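Murkcombe Toy and Home Library lends out toys, games and small household things to families in the village and the farms round it. We opened with one cupboard and 100 items. We now have two rooms on Okeke Lane and 156 member households.

Most of what we do is sorting. Returned things come into the front room, where the sofa is, and get put into plastic bins by type: craft bits, soft toys, bathroom and first aid, cables. Small boxes and packets go in with whatever they belong to. Anything with a missing part is set aside until the part turns up.
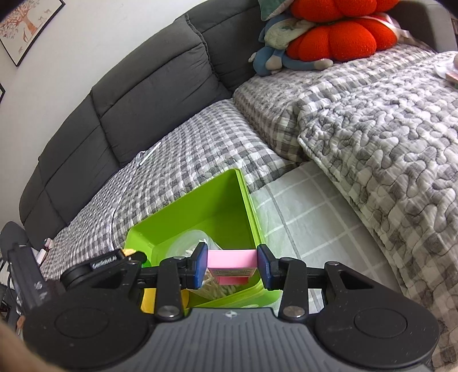

**Bahman Mahmoudi**
*Sorting and Loans*

Bahman looks after the bins and the lending book. He started the green bins for small items, and he repairs the soft toys and cushions himself. If you have lost a label or a lid, ask him first.

Membership is £7 a year per household. You can borrow 2 bins at a time and keep them for a month. Please bring blankets and throws back washed and folded.

We close in August. The rest of the year the door is open from 10 am, and returns can be left in the porch after hours.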